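Subject: Re: [hullau-hall] tea bar stock and the winter price list
From: Bautista Mansilla
Date: November 6, 2021

Quick one before I go out.

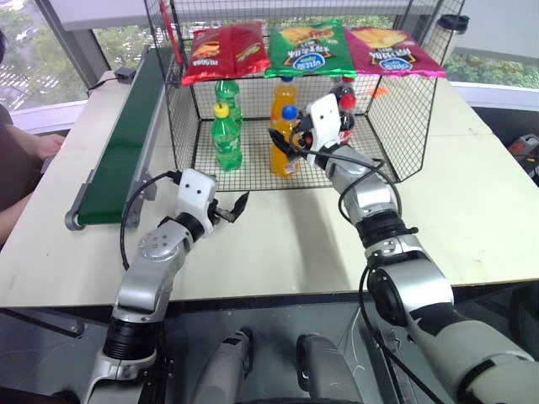
PRICES

Crisps stay as they are. Fizzy drinks go up 4p a bottle from Monday, which still leaves us under the garage. I know some of you wanted a round number but then we are dearer than Vaveck's machine at the pool and the under-12s will just walk over there. They can do sums when it suits them.

Tea and coffee no change. Squash free, as ever.

STOCK

Did the cash and carry run on Thursday. Spent more than I meant to - the big boxes of mixed crisps were on offer and the single flavours weren't. Receipt is in the tin. Cupboard is full, please do NOT buy more, I mean it, last November we were giving away prawn cocktail until Easter.

Still short of: paper cups (down to one sleeve of 300), bin bags, the long-life milk. Fultarine do the cups cheaper but only if you order by noon and I keep missing it. Anyone?

TAKINGS

Total since the hall reopened is 2,448 pounds before costs. Better than I expected given the two weeks we had no heating. Will send the proper breakdwon when I have found the September envelope.

Now Chmielewska's points from earlier in the week:

> Could we have something that isn't crisps? I counted 21 parents at
> badminton on Tuesday and hardly any of them bought a thing. Fruit,
> flapjack, anything really. Also who has the key to the top cupboard,
> I couldn't get at the float and had to use my own change.
> Also the fridge is making the noise again.

Fruit - tried it, went brown, I ate most of it. Flapjack yes if somebody bakes, wrapped and with a label saying what's in it. Nuts are the worry. Happy to put a tray out on Tuesdays and see.

Key - mine, sorry. Getting a second one cut today if the heel bar is open. Tell me what we owe you for the change.

Fridge - give it a shove from the left. If it carries on after that switch it off at the wall and leave me a note, drinks will be fine overnight, milk wont.

Rota for the rest of the month still has gaps, mostly the late slot on Tuesdays. Put your name on the sheet or reply to me, not to the whole list.

Bautista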